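Regional airline changed my flight time by five hours - what am I owed?

Corey McPhee
Booked Hinbridge to Benilberg with Melier for a Thursday in August, hand luggage only. They have now emailed to say flight 2177 leaves at lunchtime, when I paid extra for the morning one. The email calls this a "minor schedule adjustment". I have a meeting at the other end that will be over by the time the turboprop has its wheels up. Can I get my money back, or do I just admire their phrasing?

Bláthnaid Coughlan
Don't click "accept" in the email, whatever you do. The button is large and green for a reason. Ring them and ask for the earlier flight or a full refund, seat fee included.
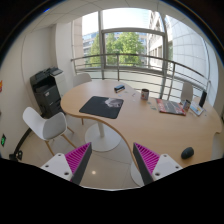
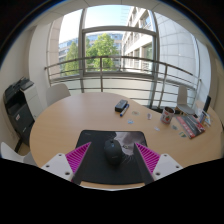
I was on hold for 40 minutes, so have a book ready. They offered me a voucher twice - say no twice. The third thing they offer is the money, and mine was back on the card before the flight would have left.

Oisín Nic Aodha
Same happened to me with a different lot. Take the train.

Éabha Corrigan
There is no train to Benilberg, Oisín. Corey, if you booked through an agent you have to go through them first, and Melier will enjoy telling you so after the hold music.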